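Illell: head and wrist pictures from a shared workshop build

Version 2

Illell is a mobile robot with a head camera and a gripper. I build it in the evenings at Carré, a shared workshop. The building also has a game room and a small kitchen, and the members kindly let me use both for tests. This folder contains the still pictures I keep from these tests.

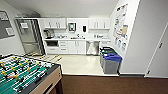

The set has 1779 pictures from 18 sessions. Each session has its own folder, and inside it the head and the wrist pictures are separated. The file names begin with the session number. I did not correct the colors, and I did not remove the blurred pictures.

Wrist camera

It is a small camera fixed close to the gripper. The focus is set by hand and is better for objects at some distance, so the finger is often soft. The wrist pictures have lower quality than the head pictures. Please do not resize them before you check the sharpness.

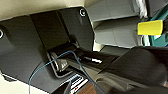
Do I need the Lastinitz driver to open the files?
The files are normal JPEG and open in any viewer. The driver is only necessary if you want to record new ones with the same board.

Head camera

The head camera sees the rooms and the furniture. I use these pictures to test if the software Surent can recognize a place when the robot comes back from another direction. Game tables are good for this, as they have strong colors and clear edges.
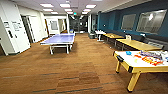 Known problems

Ceiling lights are reflected in the glass and Surent sometimes takes them for real lamps. In a few pictures a person is partly visible at the side. I am still adding labels, and sessions without labels have an empty text file. 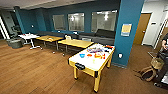
Head camera, game room: air hockey table, with two wooden tables behind it.

Contact

Didier Lemaire, Carré workshop. Corrections of labels are welcome, please give the session number and the file name.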